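Nudell tracker
Project: Gomlow (egocentric hand demonstrations)
Ticket: Contact-onset labels fire early on shelf tasks
Component: labeling / contact head
Severity: major
Status: resolved, follow-up open
Opened: Aug 30, 2025

Summary

The contact head marks grasp onset before the fingers reach the object on shelf pick tasks. The error is systematic. Tabletop tasks are not affected. Policies trained on the shelf split close the gripper in free space and then push the object backward.

Environment

Labeler: Gomlow contact head, release 17
Input: head-mounted RGB, single view, no depth
Hand tracking: 21-keypoint model, both hands
Reference set: 104 shelf clips, onset marked by hand, two annotators per clip
Training code: Korkamari branch, default config

Symptoms

1. Predicted onset precedes hand-marked onset in 90 of the 104 reference clips.
2. The lead is larger for the right hand than the left when both hands are in view.
3. Confidence is high at the wrong frame. Thresholding does not remove the error.
4. Release labels are correct. Only onset is early.

Steps to reproduce

Load the reference set with the default config. Run the contact head with temporal smoothing off. Export onset frames per hand. Compare against the annotator file. The offset shows up in the first batch, so a full run is not needed to confirm.

Log

Entry 1. Checked clock alignment between video and hand tracks first. Audio clap at the start of each clip lines up with the hand-closure frame in the tracker output. No drift over clip length. Timing is not the cause.

Entry 2. Turned smoothing on, then doubled the window. Onset moves later by a frame or two and release moves later with it. This trades one error for another. Reverted.

Entry 3. Split the reference set by what the other hand is doing. Where one hand already holds something, the free hand's onset is earliest. Where the other hand is out of view, the offset shrinks but is still there. Suspected leakage between hands: the contact head pools features from both hand crops before the final layer.

Entry 4. Masked the holding hand with a flat gray patch and reran. Lead on the free hand dropped by less than half. Leakage is real but is only part of the fault.

Entry 5. Looked at overlap between the hand box and the object box. On shelf tasks the camera looks down and forward, and a hand above an object covers it in the image long before it touches. The head appears to be using 2D overlap as a stand-in for contact. On tabletop clips the camera angle is steeper and the approach is mostly sideways, so overlap and contact happen close together. Those clips dominate the training set.

Entry 6. Tested the overlap theory directly. Shifted the object crop by a fixed distance away from the hand, leaving pixels otherwise unchanged. Predicted onset moved later in proportion to the shift. Consistent with Entry 5.

Entry 7. Asked whether thin objects behave differently. They do. Flat items lying on a shelf give the worst cases, since there is little side surface visible and no occlusion order to read. Boxes and upright packages are better. Backlit pegboard behind the shelf was raised as a possible cause (exposure, false edges). Reran on the clips with the solid back panel and the offset is the same. Background ruled out.

Root cause

Two faults stacked:

a. The contact head relies on 2D overlap between hand and object. This fails when the approach direction is close to the camera axis.
b. Features from a hand in contact raise the contact score of the other hand through the shared pooling layer.

Fix

Pooling is now per hand. Each hand gets its own score and its own object candidate, and no features cross between the two crops before the output layer.

Added a fingertip term: onset requires that keypoint speed relative to the object crop falls below a threshold and stays there for 5 frames. The onset is then backdated to the first of those frames. Overlap alone can no longer trigger the label.

Added a hover class. Hover means a hand over or next to an object with no contact. Previously these frames were labeled as background, which gave the head no reason to separate them from true grasps. Annotators relabeled the shelf split using the following reference frame for the two-hand case. Left hand is labeled contact, on the yellow padded mailer, with the fingers pinching its upper edge. Right hand is labeled hover, with the green-handled scissors as candidate object. The black-handled pair is partly behind the right hand in the image and must not be picked as the candidate on overlap alone.

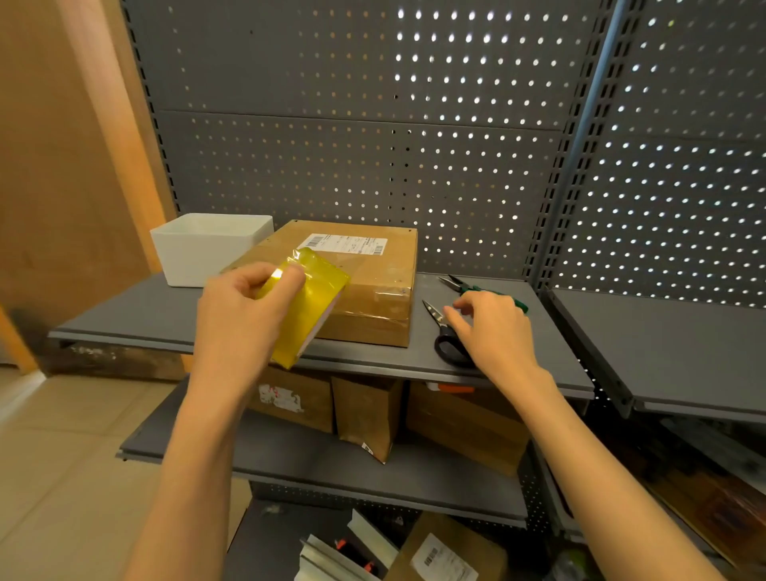 Verification

Retrained the head on the relabeled split and reran the 104 reference clips. Early onset remains in 17. Reviewed all of them. Most involve two objects lying close together, where the candidate switches partway through the approach and the speed test is run against the wrong crop. The others have motion blur on the fingertips and the annotators also disagreed with each other.

Tabletop reference set: no change in onset error, no change in release error.

Policy check: retrained the shelf pick policy on the new labels with the same seed and step count. Closing in free space is no longer the most common failure. The most common failure is now a wrist angle that is too shallow for flat items, tracked separately.

Known limits

The speed test assumes that the object is still when the grasp starts. It does not hold for handovers, or for an object already moving in the other hand. Handover clips should stay on the old labels until this is dealt with.

Hover has no minimum duration. A fast reach may pass through hover in a single frame. Downstream code that expects runs of labels should merge single-frame hover into the class before it.

Single-view RGB cannot settle every case. If neither annotator can call the frame, mark it unknown and leave it out of the loss.

Migration

Label files from release 17 load in the new reader, with hover absent. Do not mix old and new files in one training run. The Paul export script still writes the two-class format and drops hover without a warning. Pass the three-class flag until the default is changed.

Follow-up

- Candidate switching between adjacent objects: open, new ticket
- Export default to three classes: open, planned for October
- Relabel remaining shelf clips outside the reference set: in progress
- Handover onset rule: not started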